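June, and I have dish racks on the brain.

I've been spending my evenings on the Huvar project, which is my attempt to get a pair of small arms to load a dish rack on their own. I drive them by hand, everything gets recorded, and later a policy trains on the recordings. We hit 201 episodes last night and I am so pleased about it that I'm writing this instead of going to bed!

If you've never done teleoperation, it's a strange mix of relaxing and exhausting. You move the leader arms, the followers copy you, and after an hour you start picking up your own coffee like there's a delay on it. My first batch was terrible. I kept pausing to think, and the model learned the pausing beautifully - it would reach toward a plate and then just hang there, pondering.

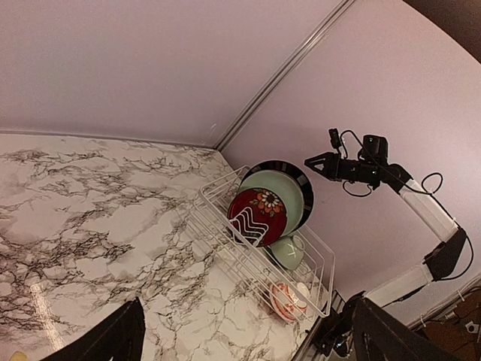 So the biggest change this month was deciding on the whole move before I hit record. I say it out loud now, "left takes the mug, right stays up," and then I do it without stopping. If I fumble a grasp but recover, I keep the episode. Recoveries are gold! The policy I trained on the Collado set (my older one, all clean runs) had no idea what to do after a slip, and it would cheerfully carry nothing at all over to the rack and let go of it.

The second change was variety. I used to start every episode with the dishes in the same spots, which made for very tidy data and a very fragile policy. Now I shuffle where things begin, and I mix in partly loaded racks too, so it has to look at what's already there. Bowls are my favorite part. An upside-down bowl gives you the foot ring to deal with, a bowl on its side gives you a rim, and those want totally different wrist angles.

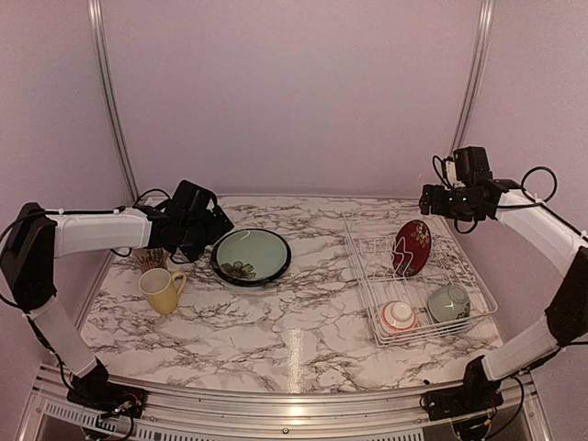 *Both arms over the marble top, with two bowls upside down at the front of the rack.*

Each session gets 4 passes from me before it goes into the training folder. I watch the fixed view at double speed, then the wrist views, then check that the timestamps line up, then fix the text labels. The labels are where I got sloppy. I had "cup" and "mug" used interchangeably across more than 5 sessions, and "put plate in rack" next to "rack the plate," and it took me a whole evening to sort out. The Nunomik scripts I use for syncing will flag a dropped frame, but they don't care what you call a mug.

I also resisted wrist cameras for ages because of the extra cables, and I was wrong. Plates standing on edge are really hard to judge from a fixed view, especially when one is hiding behind another. Once I added the wrist streams, the offline error on plate placement dropped right away, and I did a little dance in the kitchen.

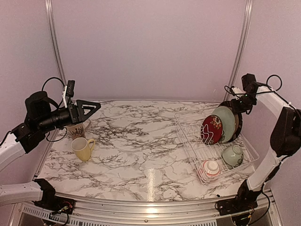

Mastberg wrote in the comments on my last post that I should be holding out entire dishes for testing, as well as episodes: "If every plate shows up in training, you won't know whether it learned plates or learned your plates." Fair, and a bit painful to read at midnight. I'd been splitting by episode only.

I've now pulled 2 pieces out of the rotation completely and they'll stay in the cupboard until the next evaluation. It means re-recording a chunk of the bowl episodes, and I don't mind at all, I've gotten much smoother with the left arm anyway. The new training run starts tomorrow morning and I'll post the curves when I have them, good or ugly.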